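Flundine Lakeside Lodge: family rooms and facilities

Sunday, September 18, 2022
By Heriberto Usuga
14 shares | 3 comments

Flundine is a lodge on the west shore of Lake Grikberg, a short walk uphill from the village jetty. It was built as a boarding house for timber workers and has been let to holidaymakers since the sawmill closed. The present owners, Bradier Stays, reopened it in spring after a winter of work on the roof, the heating and the bathrooms.

The lodge sits at 626 metres, so evenings are cool even in high summer. Bring a jumper. The road from the valley is surfaced all the way and is cleared of snow in the morning, but the last bend before the car park is steep and coaches cannot use it. Guests arriving by coach are dropped at the chapel and their bags are brought up by van. 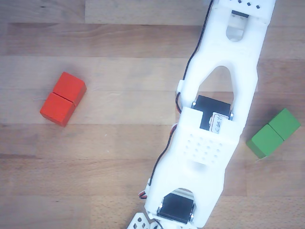
Family rooms are on the ground floor and the first floor, on the side away from the road. Each has a double bed, a pair of bunks and a shower room with a low step. The ground-floor rooms open on to the grass and are the ones to ask for with a pushchair, as there is no lift. Cots are free but must be booked with the room. The bunks are full length and take an adult without trouble.

Rooms above the kitchen are cheaper. They are warm, and you will hear breakfast being made from half past six. Light sleepers should pay the difference and go to the other end of the corridor.

Breakfast is included and runs until ten. Supper is one set menu, served at seven, with a children's plate on request at half past five. The kitchen can do meals without gluten or dairy if told the day before. There is no lunch service, though packed lunches can be ordered at the desk by eight in the evening. 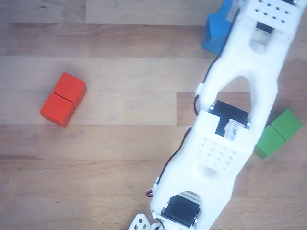
Toy blocks in red on a pale wooden floor

The ski and boot room is in the basement and has its own outside door. In summer it is used for bicycles. It is locked at ten at night and the key is kept at the desk.

Walkers have the lake path from the front gate, which is flat and takes two hours at a child's pace. The longer route goes up to the Yupanqui hut and on to the summit at 2514 metres. It is a full day with an early start, and the upper part should be left alone after fresh snow. Maps are sold at the desk.

The nearest shop is in the village, 600 metres from the lodge. It shuts in the afternoon from one to three. The nearest cash machine is further off, at the railway station, and the lodge takes cards for everything except the boat.

Dogs are welcome in the ground-floor rooms at 30 euros a stay, but are not allowed in the dining room. Check-in is from four and check-out by half past ten. The lodge closes for the whole of November.

3 comments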